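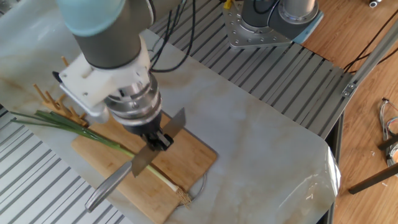
刃先を青ねぎの上に寄せた位置。包丁は峰側を2指グリッパで把持。

共同工房Bullowの作業台で、アームに包丁を持たせて青ねぎを切るセルを組んでいる。以下は組立と調整の過程で残したメモを、同じような構成を試す人向けに整理したもの。アーム本体の立ち上げ手順は扱わない。対象は台、まな板、刃物の把持、配線、掃除まで。

1. 作業台と天板シート

台はスロット付きのアルミフレームで、その上に大理石柄のシートを敷く。溝が露出したままだと、ねぎの切れ端と水分が溝に入り、取り出すのに時間がかかる。シートは台の縁から少し垂らす寸法で切る。

縁は反りやすい。反った状態で教示すると、まな板の高さが場所によってずれる。敷いてから一晩置き、翌日に高さを測り直すこと。測定はダイヤルゲージで四隅と中央。差が残る場合はシートの下を拭く。たいていは切り粉か砂粒を噛んでいる。

光沢のあるシートは照明を反射する。カメラで食材の位置を取る場合は、照明を真上から外し、壁か天井に当てて拡散させる。露出を下げて対処すると、今度は緑の葉の暗い部分が潰れる。

2. まな板の置き方

まな板は台のフレームと平行に置く必要はない。アームの手首に無理のない向きを先に決め、まな板をそれに合わせて回す。当初は平行に置いていたが、刃を直角に当てようとすると手首が可動範囲の端に近づき、途中で止まることが多かった。

角度を決めたら、シートに細いマスキングテープでL字の印を付ける。洗って戻すたびに再教示するのは時間の無駄である。滑り止めには濡らした布巾を使わない。乾くにつれて厚みが変わり、刃の最下点がずれる。薄いシリコンシートの方が再現性は高い。 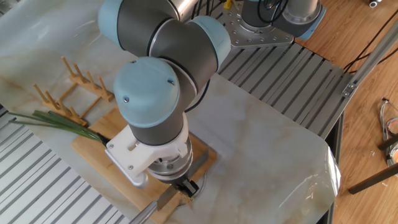 まな板は斜めに配置。青ねぎの束は葉先をまな板の外へ逃がす。

ねぎの葉は板の外にはみ出してよい。切る区間だけが板に載っていれば足りる。葉先まで載せようとすると束が曲がり、切り幅が不揃いになる。

3. 包丁の把持

家庭用の包丁の柄は丸みがあり、平行グリッパでは回転しやすい。試した範囲では、刃の峰側を平らな指で挟む方法が最も安定した。指先には厚さ一定のゴムを貼る。両面テープだけでは剥がれるので、端を機械的に押さえる。

把持力は上げすぎない。上げると薄い刃がわずかに撓み、先端側が板から浮く。低めから始め、ねぎの白い部分で滑らなくなった時点で止める。

手首の周囲には3Dプリントの白いブラケットをボルトで固定した。積層方向は、荷重が層を剥がす向きにならないように取る。初期のものは向きを誤り、12時間の運転で角にひびが入った。ボルトの増し締めは作業前に毎回行う。樹脂は締結力が抜ける。

4. 切断動作

真下に押すだけでは皮が残り、輪が数珠つなぎになる。下降の最後に刃を前後に少し滑らせると切り離せる。板に当たる直前で速度を落とし、接触後は力制御に切り替える。位置制御のまま押し込むと板に深い溝が付き、次回からその溝に皮が入り込む。

速度は下降時で毎秒33 mmに設定している。これより速くすると、切った輪が刃に付いたまま持ち上がる頻度が増えた。

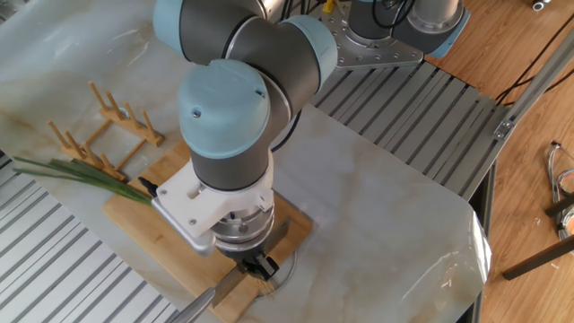

刻んだものは刃の近くに溜まるので、一定回数ごとに横へ払う動作を入れる。払うときは刃を立てず、面を使う。刃先で板をこすると切れ味が早く落ちる。砥石での研ぎは200回以上の切断を一区切りとしているが、材料によるので目安にすぎない。Wiviliaの記録表に、切断数、研いだ日、把持力の設定を残すようにした。先月までの累計は1,152回。

束で切る場合は、根元をそろえてから置く。根の付いたまま端から切ると、土が刃に残ることがある。根は手で先に落とすか、最初の一回を捨て切りとして別に処理する。

5. 持ち替えと工具の種類

包丁を四角い刃の菜切り型に替える場合、把持位置から刃先までの距離が変わる。工具座標を使い回さない。替えたら必ず空切りで高さを取り直し、紙一枚を板に敷いて、紙だけが切れる深さに合わせる。

刃を真下に向け、柄側をつかむ方式も使える。手首の姿勢が単純になる反面、刃先までの腕が長くなり、硬い部分で横に逃げる。柔らかい葉なら問題はない。

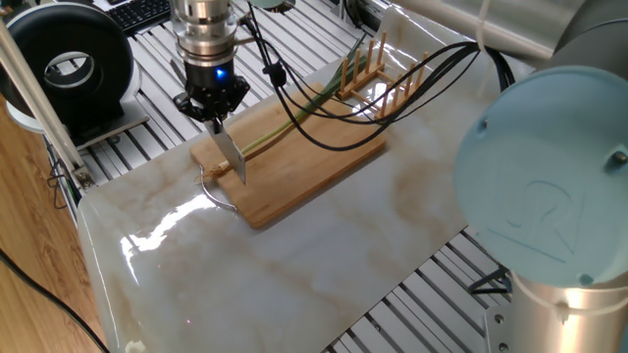 ケーブルは動作範囲の全姿勢を低速で一巡させてから結束する。静止した姿勢で見た目よく束ねると、手首を回したときに引っ張られる。余長は上側に持たせ、刃の通る高さに垂れないことを全姿勢で確認する。結束バンドは本締めの前に仮止めで一日使う。

もう一台のアームを同じ台に載せる場合、干渉領域はソフト側で設定し、台にも印を付けておく。片方だけを動かすときも、もう片方の電源状態を確認する。

6. 安全と掃除

刃物を持った状態では、台の周囲に人を入れない。ティーチング中も片手は必ず非常停止に置く。まな板の上の切れ端を取るのは、停止を確認してから。トングを使う。

床に落とした配線の切れ端はその日のうちに片付ける。グリッパは水洗いできない。固く絞った布で拭き、指のゴムだけ外して中性洗剤で洗う。まな板は立てて乾かす。木製の水切りラックは、刃の動線から外した位置に置く。

食べる予定のものを切るなら、樹脂部品とグリッパの下に食材を長く置かないこと。当工房では、調整で切ったねぎは堆肥に回している。

文:ヨロ・マドックス 2024年6月16日

コメント

チェウォン・ムン
紙一枚で高さを合わせる方法を試しました。コピー用紙だと厚すぎたので、薄葉紙にしたら溝が浅くなりました。

ハーヴェイ・チザム
ブラケットの材料は何ですか。うちはPLAで、夏場にボルト穴が伸びました。

ヨロ・マドックス
PETGです。PLAでも試しましたが、増し締めの回数が多くなり、やめました。

ロジーヌ・レイ
まな板の反りはどうしていますか。竹の板は片面だけ濡らすとすぐ反るので、両面を濡らしてから使っています。

関連記事
・アルミフレームの溝を掃除する道具
・ダイヤルゲージの当て方と読み方
・グリッパ指先のゴムを交換する
・Orkula式ケーブル支持金具の自作
・丸い柄の道具を平行グリッパでつかむ
・7月の工房利用案内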